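We use cookies to keep this site working and to see how it is used. By continuing you accept our cookie policy. Accept Settings

Search news releases Enter keyword Go

Bendora Opens Computer Teardown Cell to Collect Training Examples for Robots

PLANITZ, April. Bendora said it has started full operation of a work cell in Planitz where robot arms are guided by operators through the steps of taking apart used desktop computers. The recorded runs will be used to train Wundemik, the company's learning system for electronics recycling.

The cell has produced 2688 recorded runs so far. Each run covers one short task, such as pulling a cable or lifting out a part, and is stored with the arm's movements, the grip force and the view from a camera at the wrist. Operators work in two shifts and mark every run as complete, partial or failed. Failed runs are kept, and 292 of them are already in the training set.

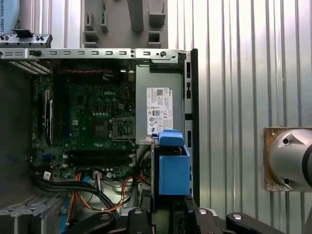

Wundemik is trained on one type of machine at a time, starting with desktop towers. Towers come to the recycler in different states, and the system has to learn what is left in each one before it picks a next step. A tower may still hold its green motherboard, power supply and blue drive caddy while the processor socket is empty. Cabling takes up the largest share of operator time. Thick black bundles and thin power wires cross in the bottom of the case, and the gripper has to reach past them without pulling a connector off the board.

The computers are supplied by Dalsgaard, a recycling firm that handles office equipment. Under the agreement, Dalsgaard will deliver 600 units to the Planitz site and take back all sorted material. Storage drives are removed and destroyed by Dalsgaard before delivery.

In an internal test on towers that were kept out of training, Wundemik finished 87 percent of cable removal tasks without help from an operator. Results for power supplies were lower. Bendora plans to collect more runs of that task before it repeats the test.

The company will add small form factor desktops next and expects to offer a first version of the system to recyclers after that work is done. Pricing has not been set.

About Bendora
Bendora builds robot work cells and software for sorting and dismantling used electronics. The company has its main test site in Planitz.

Related releases
Bendora and Dalsgaard Sign Supply Agreement for Used Office Computers
Wundemik Software Update Adds Grip Force Records
Bendora Adds Second Operator Shift in Planitz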